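Home | Syllabus | Handouts | Readings | Office Hours

Handout 5: Reading a Quote for a Two-Arm Cell
Revised 2019-06-10

Last week's budgets were mostly too cheerful. Most groups took the price of two arms, added a table, and called it a plan. Please redo them after reading this, and bring the new version to section.

Start with the task. Ours is pouring water from a bottle into a paper cup, one arm on each. The sales sheets call this kind of thing "light manipulation." I would leave that phrase out of your budget because you can't put a number next to it.
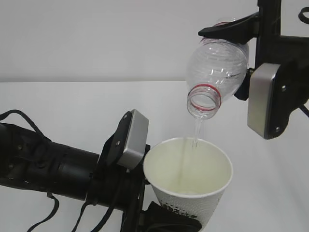

A quote usually has a big line at the top and a lot of small ones below it. Vendors are happy to talk about the top line. The Lorora quote in your packet lists the arms, the controllers and the grippers, and then says "integration as required." Required by whom? If the vendor will not say how many hours that means, write in your own figure and mark it as yours. Bangash does list hours, but only for setup on day one. Nothing covers the second visit, and I have yet to see a cell that didn't need one.

Things that were missing from almost every budget I graded:

Cables, spare cables, and a way to hold them
Replacement fingers
Fixed camera and its mount
Cups, bottles, towels
Staff time for resets between trials
Somewhere to put the cell

Staff time is the one that hurts. Someone has to put the cup and the bottle back before every trial. If your plan calls for 700 trials and you have budgeted no person to stand there, you don't have a plan yet. Time yourself doing 17 resets in a row with no breaks and work from that number. Don't use your fastest one.

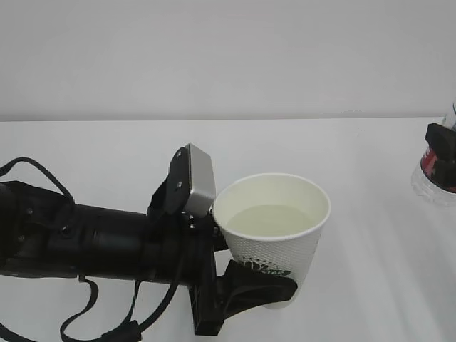 Cable management gets dropped from budgets more than any other item, and I suspect it is because the brochure photos never show a cable. Ask for a picture of the arm as installed. On a working arm you get what we have on the left one, a black cable looping up over the forearm and another sagging underneath it, with plenty of slack in both. Slack is fine until it catches on something. Price proper clips and sleeves now, and price a spare set of cables for each arm. Ingegerd Holmgren went through the Okon catalog with me in January and the cable kit was on a separate page from the arm, with its own lead time.

Next, the word "payload." A payload figure tells you what the arm can hold up. It does not tell you whether the gripper can hold a thin paper cup without crushing it, or keep its grip on a bottle that gets lighter as it pours. Ask for a test with your own cup. Bova said yes to this when Mareike Gerlach asked them, then wanted to charge for the visit. Put the fee in the budget anyway — it is cheaper than the wrong gripper.
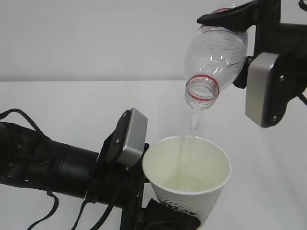
Do you need two arms at all? I want a written answer. A fixed cup holder costs very little, and for plain pouring it may do the same job. The case for the second arm has to rest on tasks you really intend to run, named in the plan. "Flexibility" will be marked down. So will "future work" unless you say which work and when.

For section, bring:

Your revised budget, 2 pages at most
One quote with every vague line circled
Your reset times
A paragraph on one arm versus two

Leave the payback calculation out for now. The ones I saw assumed the cell runs all day starting the week it arrives, and I would like to see where that assumption came from before we build anything on it.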